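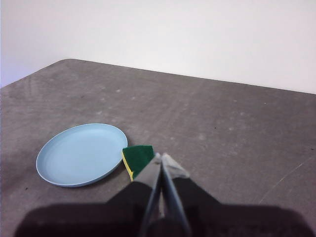
Thread: Leaving Varnance for Hivard on a home business line, worth it?

graywren
My contract with Varnance is up and I pay for the business plan because I run a small mail order shop from home. Hivard quoted me 2,180 a year for the same speed. Has anyone here switched?

tollgate_9
Switched in February. Speed is the same. Install took 4 visits because the line from the street was bad. Ask them to test the line before you sign.

mossback
I would stay put. Hivard charges extra for a fixed address and they don't put it in the quote. I went back to Varnance after 23 days.

tollgate_9
They put it in mine. Page two, under options.

mossback
Then they changed the form. It wasn't on the one I got.

graywren
Checked my quote and it isn't listed. I'll call and ask. Do I need a fixed address just to take orders?

pennyloaf
No. Your store is hosted somewhere else, so your home line doesn't matter for that. You could drop to a regular home plan and keep the difference.

mossback
Disagree. Home plans get repaired last when there is an outage.

pennyloaf
Mine was fixed the same day as the business next door. Depends on the area, I guess.

graywren
Posted May 5, 2022
Called Hivard. The fixed address is extra and I can leave it off. Line test is booked for next week.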